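Sim policy grabs the wrong yellow thing when I randomize textures. Is my result real or is it a seed thing?

Posted by Noreen Mirani
Tuesday, September 8, 2020

Hi all, long-time reader, first real post. I'm trying to reproduce the language-conditioned pick result from the Zudero write-up, the one where they train on rendered tabletops only and claim the policy "binds color and shape together" if you shuffle distractors hard enough. I have my own little version going in simulation. Single arm, one camera view, text instruction goes in, gripper targets come out.

With fixed textures it does great. Then I turn on texture and lighting randomization and it still goes for the right object most of the time, except when two or more things share a color. If I say "pick up the banana" it will sometimes head straight for something else yellow. I ran 424 episodes with randomization on and the same-color failures are way out of line with the rest. I have only trained 7 seeds though, and one of them is kind of fine?? So now I don't know if I've found something or if I just had bad luck with the other ones.
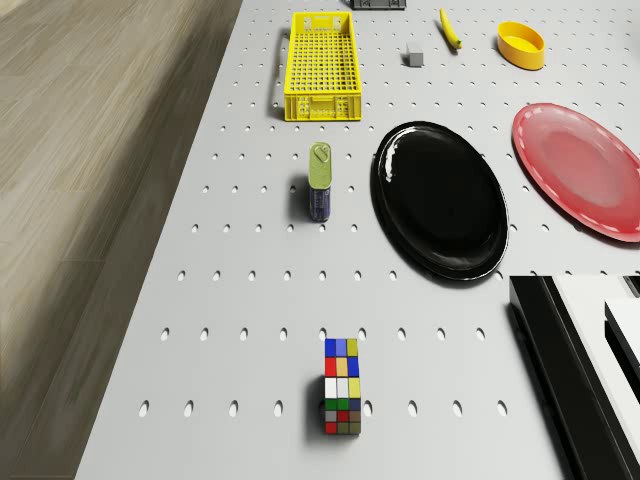
My distractor sampler is pretty dumb. It pulls objects from a pool, drops them on the table, checks that nothing intersects, and that's it. It has no idea about color at all, so I get layouts like this one where the crate, the bowl and the banana are all yellow, and then a long stretch where nothing matches anything. The target can end up right next to a lookalike or way across the table. I log the layout for every episode but I haven't done anything smart with it yet.

So what would you do with this? Train more seeds, or fix the sampler first? Each seed takes me most of a night on the one GPU I have, so I'd rather not do both if I can help it. Thanks!!

3 replies

Svatopluk Kováčik

Fix the sampler first, or at least sort your logs first. That part is free.

I went through nearly the same thing with our Banov setup last year. We reported one success number over everything, and it looked fine, and then I split the episodes by whether the target shared a color with anything else on the table. The two groups were nowhere near each other. The average was just telling us how often the sampler happened to make a hard layout — so every time somebody touched the object pool, our "result" moved.

What I'd do is split your 424 into three piles: target color is unique, target color is shared by one distractor, shared by more than one. A yellow banana with a yellow crate and a yellow bowl goes in the last pile. Then look at each seed inside each pile. If your one good seed is good in the last pile too, that's interesting and you should find out why. My bet is it mostly looks good because its evaluation layouts were easier. Are you using the same layouts to evaluate every seed? You didn't say, and if you aren't, stop and do that before anything else. Save 20 layouts per pile to disk and never resample them.

Also please run a shape-matched pile. You have round-ish flat stuff in there, a black plate and a pinkish-red one plus the bowl, and I'd want to know if "black plate" works when there's another plate on the table. If color confuses it and shape doesn't, you have something to write up. If both do, then it's probably the instruction being ignored, and you can check that by feeding it a blank string and seeing how much the score drops.

One more thing, when you randomize textures, do you randomize the objects too or only the table and floor? If the banana itself is getting recolored during training while the text still says "banana," that changes the whole story.

Ryan Staniforth

more seeds. 7 isn't nothing but I wouldn't believe it either way. reviewers will ask for more anyway so you may as well start tonight

Mariann Csonka

I'm with Svatopluk on the piles, and I'll add a boring one: check your camera resolution. We had a policy that mixed up objects only when they were toward the far side of the table, and I spent weeks blaming the language encoder (weeks!). We were downsampling so much that the far objects were a few pixels of color with no outline to speak of. Your banana and bowl are both up in the far part of the table in that layout, so color may be most of what the network gets to see. Try evaluating with the target moved close to the camera and leave everything else alone. Takes an afternoon.

On the pegboard, I'd swap it for a plain surface in one run. All those repeated holes gave our feature maps a weird grid pattern, and I never did figure out if it hurt anything. I'd be curious what you get.

For what it's worth, I never got the full Zudero number either. I got close with color-balanced sampling, where you force at least one same-color distractor into half the training episodes. It slowed training down quite a bit and then it caught up.

Noreen Mirani

Oh no, Svatopluk, I was resampling layouts for every seed. Okay. And yes, only the table and floor get random textures, the objects keep theirs. I'm sorting the logs now and will save fixed layouts before I train anything else. Mariann, I'm rendering big and then shrinking to a pretty small input, so I'll try the near-target test this weekend and post the split here when I have it.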